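Takton open day at Imstead, who went?

gearpuller
Posted February 27, 2024
Went to the Takton open day at their Imstead building. There was a line at the door, nearly 40 people. The tour is short, 2 rooms and a hallway. The two-arm table demo is the part worth going for. The task was dishes: put a cup on a plate, take it off again, move the plate. Slow, but I stayed for 3 rounds of it.

ruangrit_fan
Was the Ruangrit software on it, or their own?

gearpuller
Their own, according to the guy at the desk. I didn't ask beyond that.

mill2632
I was there in the morning and came away less impressed. One cup, one plate, white table, plain wall. My kitchen doesn't look like that. Tarkitz did a drawer demo last August with a lot more going on and it held up fine.

gearpuller
I saw the Tarkitz one too. They had a fence around it and you stood way back. At Imstead you could get close enough to watch the fingers, and they let people ask for the cup to be put back in a different spot.

mill2632
Sure, but a different spot on an empty table is still easy. Let me hand them a wet glass and a fork.

solder_n_stuff
Thin-walled cups aren't that easy. Squeeze too hard and it tips or pops out. We have a pair of small arms at work and we spent 2 weeks on plastic cups before we trusted it.

mill2632
Fair about the grip. I still think they should say up front that it's a clean setup. The flyer said "household tasks."

ruangrit_fan
Did both arms get used? A lot of these have the second one just sitting there.

gearpuller
Mostly one at a time when I watched. They did one handoff near the end and it took 2 tries.

solder_n_stuff
Anybody get a picture of the grippers? Trying to see if they're the two-finger kind.

gearpuller
Two-finger, both sides. I only kept one shot.
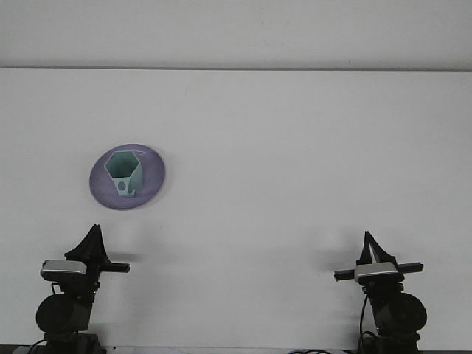 Both arms at the table, green cup on the purple plate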